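Section 4: Setting up your Wornuvari for the first time

Right, if you've got this far you've unpacked the drum, found all the bits and (I hope) read the part about not plugging anything in yet. I run a Wornuvari at home in the shed and have done through three winters, so what follows is the maker's order with my own notes mixed in. I use mine for cleaning up old hand tools and bicycle parts. If you're polishing stones, steps 1 to 4 are the same and then you want section 6.

You'll need the hex key from the small bag, a cloth, a spirit level, a bucket and a kitchen scale.

4.1 Placing the tumbler

1. Pick a flat, solid spot. Mine started life on a shelf and walked itself to the edge in an afternoon, so now it lives on a paving slab on the floor.

2. Leave a gap of 35 cm behind the motor housing. The vents are at the back and they need air.

3. Put the level across the two rollers and wind the feet up or down until the bubble sits in the middle. Take your time here! A drum that leans will creep along the rollers and rub on the end plate, and you'll hear it squeaking all over the house.

Note: the feet have a lock nut each. Do them up finger tight first, check the level again, then nip them with the hex key.

4.2 Fitting the belt and drum

4. With the plug still out, loop the belt over the small pulley, then roll it onto the big one with your thumb. Don't lever it on with a screwdriver. I did, and had to send off to Driltard for another belt, which came in December when it was far too cold to enjoy fitting it.

5. Press the belt halfway along. It should give by 5 mm. If it's slacker than that, loosen the motor bolts, slide the motor back a touch and try again.

6. Sit the drum on the rollers with the lid facing you and turn it by hand, a few full turns. It ought to feel smooth all the way round.

CAUTION: keep sleeves, hair and apron strings well clear of the belt, and always put the guard back before you plug in.

4.3 Loading

7. Weigh your parts. The drum takes 900 g of metal and no more. I know it looks half empty – that space is what lets everything tumble.

8. Add the media until the drum is just over half full. I like the Drivine ceramic for rust and the Pattinasarany walnut shell for a finishing polish, but any decent make will do. Bare steel that's been knocked about for years will have smudges and fine scratches all over it, and those take longer to shift than you'd think, so be patient with your first load.

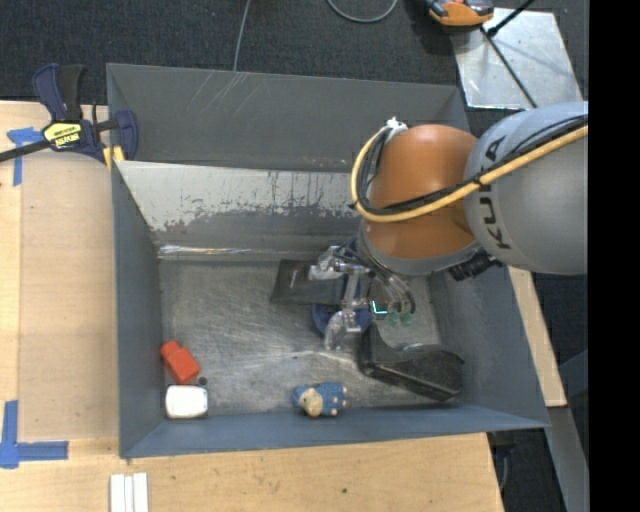

9. Pour in water until it just covers the media, then a teaspoon of the cleaning powder. Leave the water out altogether if you're using walnut shell (it swells and turns into a sort of porridge).

10. Wipe the rim, fit the lid and do up the three wing nuts a bit at a time, going round and round.

4.4 First run

11. Plug in, set the timer to 102 minutes and switch on. That odd number is the shortest rust programme, and Volker Kuhlmann, who wrote the original manual, swears by it for a first go.

12. Stay with it for the first few minutes. A steady swishing is what you're after. If it clonks, switch off at the wall and look for a part that's too long for the drum.

Note: the motor housing gets warm. Too hot to keep your hand on means something's up – see section 9.

13. When it stops, unplug it and tip the lot through a sieve over your bucket. Never down the sink! The sludge sets hard in the pipes.

14. Rinse the parts, dry them straight away with the cloth and give them a wipe of light oil.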